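# Clunau: Teaching a Gripper to Put Things Away

**Interim report, data collection. September 8 is the date on the cover sheet, and most of this was written the night before.**

Our proposal promised a learning system that tidies a kitchen table. What we have so far is a folder of people tidying a kitchen table, which our advisor says is the same project at an earlier stage.

## Setup

Examples are recorded with two hand-held grippers, one per hand. The person does the task, the recorder logs finger opening and motion, and Clunau learns from the result. We looked at driving a real arm by remote control, as the Belitz group did in January, but their arm took longer to pick up a fork than we had booked the lab for.

## Tasks

We planned 80 episodes, split evenly:

- 40 of placing utensils into a holder
- 40 of taking them out again

Each episode starts from a different layout, which in practice means whoever is resting their wrists gets to move the spoons. After every 6 episodes we swap roles and check the logs for dropouts.

## What went wrong

The first batch was too good. We had all practiced, so every grasp landed cleanly, and the model never saw a recovery. It learned to be confident and then to stand there closing its fingers on air. We re-recorded with sloppier approaches and left the fumbles in.

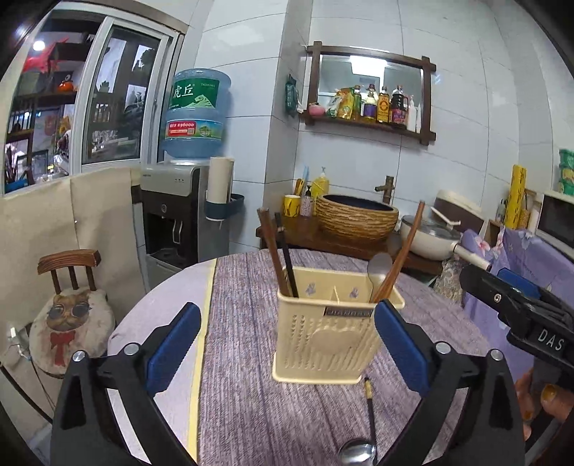
Chopsticks were the other problem. They are thin, they roll, and two of them together count as one object or two depending on who is labeling. We argued over this for most of an afternoon and settled on two. The Bratance labeling tool then refused to save overlapping segments, so for the paired grasps we went back to one — with a note in the comments field that I doubt anyone will read.

## Still to do

1. Relabel the early chopstick episodes.
2. Trim idle time at the start of each recording.
3. Train again with the fumbles weighted the same as the clean grasps.
4. Find out why the left gripper's clock drifts from the right one's. Restarting both before each batch helps, and is currently our entire synchronization method.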